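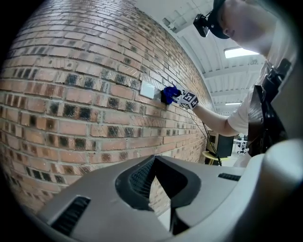
My neighbor is selling his house, and the listing went up last week. I read it the way I read all listings, which is slowly and in a bad mood. Third sentence: "stunning original exposed brick." I have been in that house a dozen times. The brick was behind plaster until the last owner knocked the plaster off. If it is original to anything, it is original to being covered up.

I've been wondering for a while how bare brick on the inside of a house came to be worth money. I grew up in a place where a brick wall you could see from the couch meant your parents hadn't finished the job. My grandmother would have been ashamed. She wallpapered the inside of closets.

The usual story goes like this. People moved into old warehouses because they were cheap, they couldn't afford to cover the walls, the people who came after them thought the walls looked great, and then the rents went up. I believe most of that. What I don't believe is the next part, where we're told that brick is "honest." I keep seeing that word. A builder's brochure I picked up in November, from an outfit called Flurkau, used it four times on one page, and one of the four was about a product that is a thin slice of brick glued to a panel and screwed to drywall. I don't know what honesty would look like in a wall, but I doubt it comes in a box.

I called them, because I am the kind of person who calls. The man on the phone was very pleasant. He told me the slices are cut from real reclaimed brick. I asked reclaimed from where. He said "various sources." I asked if the dark marks on the ones in the brochure were soot. He said customers love the patina. I asked again and he said he'd have to get back to me, and I'm still waiting.

Here's my trouble with the warmth argument too. Everyone says brick makes a room feel warm. Feel, fine. I lived for 3 winters in an apartment with one long bare brick outside wall, and I can report that I wore a hat to bed. The landlord's position was that solid masonry "holds the heat." It may well hold heat, but it wasn't holding any of mine. I moved the bed to the other side of the room and that did more good than anything he ever said.

Then there's the dust. Old soft brick and old lime mortar shed, a little, all the time. You get a fine pinkish line along the baseboard that comes back two days after you vacuum it. The cure for this is a sealer. The trouble with the sealer is that some of them make the wall shiny, like a pizza place, and some of them trap damp, and the cans all say they won't do either one. I paid $39 for a can of something called Mandov Clear Matte, and I'd describe the result as clear semi-pizza.

Try hanging a picture, too. Or adding an outlet. In a plaster wall an outlet is a morning's work. In a bare brick one you either chop a channel that you can never really hide or you run metal conduit down the front and tell people it's industrial. I've seen a quote for 110 dollars for the outlet and a great deal more for the "restoration of adjacent masonry," meaning the mess made by putting in the outlet.

Nimal Barua, who did the tuckpointing on my chimney and has put up with my questions ever since, has a less sour view. He says people like brick because they can see that somebody laid it. One at a time, by hand, with a bit of wobble here and there. He says you look at a drywall panel and you see nothing, but you look at brick and you see a week of some guy's life. I thought that was pretty good and I told him so. Then he told me that half the exposed walls he gets called to were never meant to be seen, and were built fast from the leftovers, with sloppy joints, since the plasterer was coming behind. "They're paying to look at the back of the shirt," he said. I liked that even better.

So does it add value? The agent next door says yes. I asked how much and she showed me an article on her phone with a figure in it, and when I looked for where the figure came from it was another article, and that one pointed to a survey by a company that sells interior cladding. I gave up there. Maybe it's true. Somebody must be clicking on these listings, and the neighbor's had 3144 views when I checked last night, although I suppose several of those were me.

I should say that I don't hate the stuff. There's a stretch in my own hallway that I left bare when the plaster came down, and I've had plenty of chances to cover it since. I tell people I'm getting around to it. The bag of plaster is in the basement and has probably gone hard by now.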